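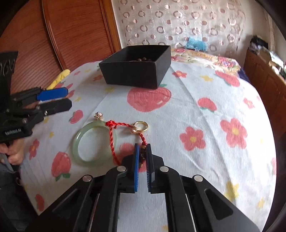 Strawberry and Flower Sheet, White

A white bed sheet with red strawberries, red flowers with yellow centers and small yellow flowers between them. The strawberries are large, so you see the pattern well also from the door of the room. We like it together with a floral quilt in cream, pink and yellow. Many customers ask if two patterns are too much for one bed. In our opinion they are not, when the colors are near to each other.

The white ground is also practical when you sort small things on the bed. A jade bangle, a red cord or a pearl is easy to find again on it.

Details
Brand: Tondon
Fabric: 100% cotton, woven
Fits mattresses up to 14 inches deep
Elastic on all four sides
Weight: 450 grams
Pillowcases are sold separately

Washing
Wash at 40 degrees Celsius with similar colors. The first time, please wash it alone - the red can give a little color to the water. Dry on low heat. Iron on the back side if you want it very smooth. Do not use bleach.

Delivery and returns
We send your order within 7 working days. You can return the sheet if it is unwashed and in its bag. Write to Birsen Karabulut in our customer service and tell her the order number.

Also in this series
Strawberry pillowcase, white
Strawberry duvet cover, white
Small yellow flowers, crib sheet (back in stock in January)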